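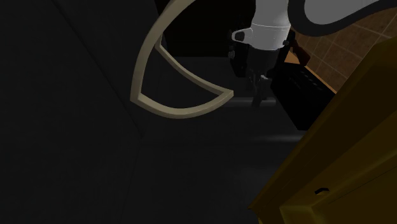
The arm in one of Rarnent's kitchens, on our club laptop. Yellow cupboards come as standard, sadly.

Rarnent Classroom review: a robot kitchen for a club with no robot

5 min read

I run the after-school robotics club with Ottilie Lanz, and when I say run I mean she does the maths and I do the biscuits and the log-ins. Our lot are thirteen to sixteen, they're keen, and they have been asking for a robot arm since the club began. We can't afford a robot arm. What we could afford, after a very good cake sale and a bit of begging, was a year of Rarnent Classroom, and I've been meaning to write it up properly for other clubs who are wondering about it.

It's a simulator. You get a set of pretend kitchens, a white arm with a black gripper on the end, and a big list of jobs to try. You can drive the arm by hand with a game controller or write little programs for it, and the nice bit is that you can go from one to the other in the same session. A year's licence cost us £146 and it covers 40 pupils, so for a club our size it's plenty (we've never filled half of it).

Setting up was mixed. The download is enormous and our school wifi is what it is, so I did it at home and carried it in on a memory stick like it was 2003. After that it was fine on the newer laptops. The older ones managed, but only with the shadows turned off, and two of them make a noise like a hairdryer whenever a new kitchen loads. If your machines are elderly I'd ask for the trial first!

Driving the arm by hand is where everybody starts and it's brilliant fun. It's also much harder than it looks. You've got the stick for left and right and forward and back, the triggers for up and down, and then the wrist, oh the wrist. Dewanti Ong, one of our year tens, got the hang of it in an afternoon and was soon giving lessons to the rest, me included. I spent that same afternoon bashing into the worktop. The gripper is modelled nicely, all little boxy bits and knobs, and the kids like getting the view in close to see what the fingers are up to.

Which brings me to my biggest moan: the lighting. Why are these kitchens so dark? The tiles are a lovely warm brown and the cupboards are a good strong mustard, and then you turn towards the floor and it's all charcoal. A black gripper over a dark grey floor is very hard to see, and when you put a black box next to it as well you're pretty much going by the shadow. There is a brightness slider, but it's tucked away under Display, then Advanced, and it goes back to the default every time you change kitchens. We've asked for that to be fixed. I got a friendly reply and no date.

The camera is the other thing. You can put it anywhere, which sounds great, and it means that my lot put it in the daftest places and then wonder why they can't tell how far away anything is. Ottilie made them a rule of keeping two views open side by side, one from above and one from low down, and their driving got better that same week. I'd suggest doing this from the start. The software will happily let you save your views too, once you've found the button.

On to the programming side. You can use blocks or Python, and the blocks are good. "Move above", "lower", "close", "lift", that sort of thing, all in plain words. The step up to Python is a bit of a cliff, I'm afraid. The worksheets go from stacking blocks in lesson six to a page of code in lesson seven with hardly a word in between. Ottilie wrote us a bridging sheet and she's happy to share it if you leave a comment.

Our club project in March was the tidy-up challenge: each team got the same messy kitchen and had to write a program to put things away. The winning team (Team Hulley, named after somebody's cat) ran theirs 400 times over a lunch hour with the objects starting in different places, and came back with a graph, without being asked. You could never do that with a real arm and a room full of teenagers. That was the moment I decided we'd had our money's worth.

We did try Oda before this, which is free, and if your budget is nil it's worth a look. It runs on anything. The arm is just a stick drawing though, and our younger ones got bored with it quickly. Rarnent feels more like a proper place with proper stuff in it, even if the place needs a lamp.

Would I renew? Yes, and we have, for a second year. I'd knock off a star for the gloom and the lesson seven business, so four out of five from me. Dewanti says three and a half, on account of the menus. She's now got her heart set on building a cheap real arm to compare it with, and the Yeo servo kit is on the club wish list, so I'll be baking again.

Posted 11 Sep 2020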